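Rechercher dans les publications
Rechercher
Comptes Sujets Récents

Érica Vieira
Fil sur l'incident Fleria, parce que je vois passer beaucoup d'approximations depuis ce matin. Je travaille sur la sécurité des API, je n'ai aucun lien avec l'éditeur. 1/

Fleria est un service de synchronisation d'agendas pour petites structures : cabinets, écoles de musique, ateliers. L'authentification est déléguée à un fournisseur tiers, Plullenau, via OAuth 2. 2/

Le défaut se trouve dans la gestion des jetons de rafraîchissement. Quand un utilisateur retirait l'accès d'une application connectée, le jeton d'accès était bien invalidé. Le jeton de rafraîchissement restait actif. 3/

Conséquence : l'application révoquée pouvait redemander un jeton d'accès et l'obtenir. L'écran « Applications autorisées » affichait pourtant une liste vide. 4/

Le problème a été signalé en septembre par Luana Macedo et Welington Rezende. Leur rapport décrit quatre applications de test, créées par eux, toutes encore capables de lire les agendas 144 heures après révocation. Ils ont arrêté le test à ce stade, donc on ne connaît pas la durée maximale. 5/
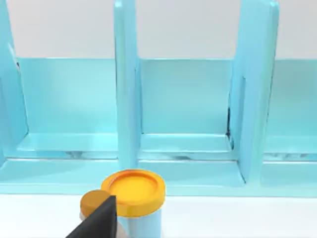

Les champs lisibles : titre de l'événement, lieu, adresse électronique des participants, notes. Les pièces jointes passent par un autre point d'accès, qui vérifie l'état de l'autorisation à chaque requête. Elles ne sont pas concernées d'après le rapport. 6/

L'éditeur parle de « 300 comptes potentiellement exposés ». Il faut lire la note en entier : ce sont 300 comptes d'organisation. Le nombre d'utilisateurs individuels n'est pas communiqué. Un compte d'organisation peut regrouper une personne ou tout un établissement. 7/

Autre point repris de travers : aucun mot de passe n'a fuité. Fleria n'en stocke pas, c'est Plullenau qui les gère. Changer son mot de passe ne corrige rien dans ce cas précis, les jetons émis avant le changement ne sont pas liés à celui-ci. 8/

Ce qu'il faut faire côté administrateur : Paramètres > Sécurité > Sessions, puis « Réinitialiser tous les jetons ». L'opération déconnecte tout le monde, y compris les intégrations légitimes. Prévoir de les reconnecter à la main. 9/

Arlindo Prado me demande si les journaux permettent de savoir qui a lu quoi. En partie. Les journaux d'accès sont exportables en CSV, mais la colonne client_id n'est remplie que pour l'offre payante. Sur l'offre gratuite, on a l'adresse IP et l'horodatage, rien d'autre. 10/

Le correctif est déployé depuis 14 h selon la page d'état. J'ai vérifié avec deux comptes à moi : la révocation invalide maintenant les deux jetons, et une demande de rafraîchissement renvoie invalid_grant, conformément à la RFC 6749. 11/

Reste le cas des jetons émis avant le correctif. La note ne dit pas s'ils ont été purgés. Sur mon compte le plus ancien, un jeton révoqué la semaine dernière répondait encore à 15 h 20 - d'où la réinitialisation manuelle conseillée plus haut. 12/

Correction du 10/ : Valdir Honorato me signale que client_id est aussi rempli pour les comptes associatifs, même gratuits. Je n'en ai pas sous la main pour tester. 13/

J'ai écrit au support pour la question des anciens jetons. Réponse automatique pour l'instant. Je compléterai ce fil si j'obtiens une réponse exploitable. 14/

Ajout, 18 h : le support confirme une purge « progressive », sans échéance. Ma recommandation du 9/ ne change pas. 15/

Ce site utilise des cookies pour mesurer l'audience. Accepter Refuser Personnaliser
Contact Conditions d'utilisation Confidentialité Haut de page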